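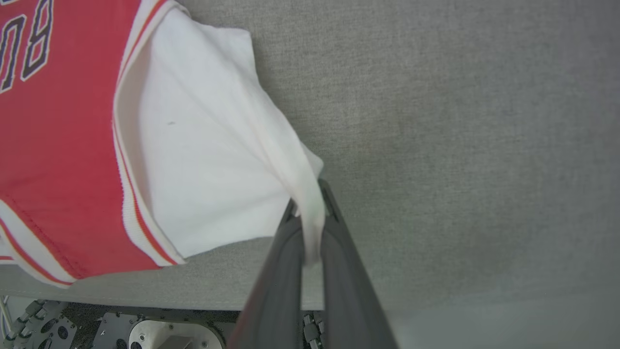 Posted by hemline_hattie
Role: Moderator, Kit Care and Repairs
Saturday, November 30, 2024

Washing printed basketball tops without wrecking the numbers

I look after the kit for an under-14s side and we have a set of mesh tops that are starting to suffer. The numbers on a few of them have gone tacky and one has a crack right through the 4. They get washed after every match, 40 degrees, normal powder, then the tumble dryer on low. The label says 30 but they come back filthy and I never trusted 30 to shift it. What is everyone else doing? The set has to last until June at least, as there is no money for another.

backdoorcut wrote:
The dryer is your problem. Heat softens the print and then the tops stick to each other while they tumble. Turn them inside out, wash at 30, hang them up. Mesh dries overnight anyway.

old_gold_laundry wrote:
Agree on the dryer, don't agree on 30. I did shirts for a works league for six seasons and washed everything at 40. Hardly any cracked. What ruins print is fabric softener. It gets under the edges and they lift.

backdoorcut wrote:
Softener is bad for the mesh, yes, but I have never seen it lift a number. Works league shirts were probably sewn numbers as well, which will stand anything.

old_gold_laundry wrote:
Some were sewn, some were printed. The printed ones were fine.

hemline_hattie wrote:
No softener here. Ours are all printed. I'll stop using the dryer and see how it goes.

Naidoo_end wrote:
Do you wash them straight away? Ours used to sit in the bag from Saturday to Tuesday and the smell never came out after that, whatever the temperature. Now I soak them in cold water with a bit of white vinegar the same evening. Also watch the trim if you have red and white together. We had a set from Hulmont where the white ribbing went pink on the first wash.

tallboy_twenty wrote:
Colour catcher sheets. About 20 in a box and one does a full load. Wash the red tops on their own the first few times too.

backdoorcut wrote:
Vinegar is fine on the fabric but I would keep it off print that is already going tacky.

Naidoo_end wrote:
Fair enough. Ours were new when I started doing it.

hemline_hattie wrote:
They do sit in the bag, mostly because I get home late. I'll try the cold soak without the vinegar. Can the cracked number be saved?

old_gold_laundry wrote:
Baking paper over the top, warm iron, no steam, press for a few seconds and let it cool before you peel the paper off. Test a corner first. It won't close a wide crack but it will flatten the edges.

tallboy_twenty wrote:
I tried that and the whole number came away on the paper – iron too hot, I think. If there is a spare in the set, practise on that.

Comments (2)

Promana Mum: Washed ours inside out in a pillowcase all last season, no cracks so far.

vonurari_b: Still say 30 is plenty if you rub the collars first.

We use cookies to keep you logged in and to count visits. Accept all | Manage settings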